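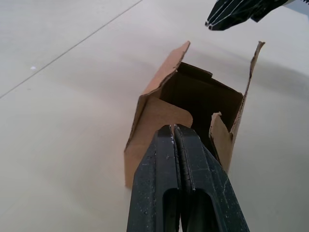

Setting Up and Maintaining a Two-Arm Box Handling Cell

Project report, Yayra Addo and Nikola Czerwiński

1. Background

Our project was to take over the two-arm cell in the Wysocka teaching lab and bring it to a state where it could run a full afternoon without someone standing next to it. The cell had been used by last year's group for a different task and handed to us with a short set of notes. We did not choose the arms or the grippers. Our work was the set-up, the routine care and the repairs, and this report covers those parts only. The path planning is written up separately by the Drolo group.

The task the cell has to do is simple. One arm holds or steadies a small cardboard box on the table and the other puts parts into it or closes a flap. Each arm carries a two-fingered gripper and a small wrist camera.

2. State of the cell at the start

We spent the first week checking the cell and writing down faults. The main ones were:

The left arm had been moved on its base plate and the stored table height was wrong.
One finger on the left gripper was loose on its carrier.
The wrist camera cable on the right arm was tied too tightly and pulled at full rotation.
There was no log of any kind, so we could not tell when anything had last been greased or tightened.

The table is made of separate panels with a joint between them. We measured a small step at the joint, and boxes that were pushed across it sometimes caught. We shimmed the lower panel and then kept the box position away from the joint altogether.

3. Fingers

Most of the maintenance time went on the fingers. They are black and lightly textured, with a long hollow recess in each face and a narrow tip. The coating wears near the tips and along the upper edges, and the surfaces pick up white specks and scuffs. We had expected the wear to matter more than it did. Grip on cardboard stayed good enough for the task on fingers that looked quite bad, and we stopped changing them on looks alone.

What did matter was how the two fingers met. If one sits slightly proud, the gripper pushes the box sideways as it closes. The check we settled on is to close the jaws fully, look down the line of the gap from the wrist side and see whether it stays thin and even all the way to the tip. If it opens out at one end, the finger has to come off and be refitted.

Refitting goes like this. Power down the gripper, not just the arm. Take out both screws, wipe the carrier face and the back of the finger with a dry cloth, put the finger back and do the screws up by hand. Close the jaws slowly so the fingers find each other, and only then tighten. Nikola did this 10 times over the project. The first two had to be done again the next morning as we had tightened before closing.

Dust from the boxes also collects in the recesses. A soft brush clears it. We tried compressed air once and it blew the dust into the carrier, so we do not recommend that.

4. Zeroing

After any finger change the gripper has to be zeroed, and the arm brought down to the table to check the height. We used the Isden script from last year with one change -- it now stops and asks for a key press before the last part of the move. Before this change a wrong height value drove the tips into the table, which is how the loose finger in section 2 probably came about, although we cannot prove it.

5. Boxes

The boxes are small upright cartons bought from Prosance. We reused them to save money, and this caused more stops than the arms did. Torn flaps stand up where the second arm needs to come in, and a ragged edge can hook on a fingertip on the way out. A box with its corners gone soft also gives way when it is squeezed. We wrote a rule that a box with a torn flap may be used for set-up and jogging practice but not for a counted run.

6. Results

The cell completed 3598 cycles in the time we had it, of which 444 were in the final unattended runs. We logged 72 stops in total. The larger share came before the box rule was brought in. Flaps were the most common cause, then finger alignment, then the camera cable, which gave no more trouble once it had been rerouted along the outside of the forearm with a longer loop.

7. For the next group

Keep the log going. Ours is in the drawer under the controller. The right arm is due for its joint check in April. There is one spare pair of fingers left, and the order form needs a signature from the lab office.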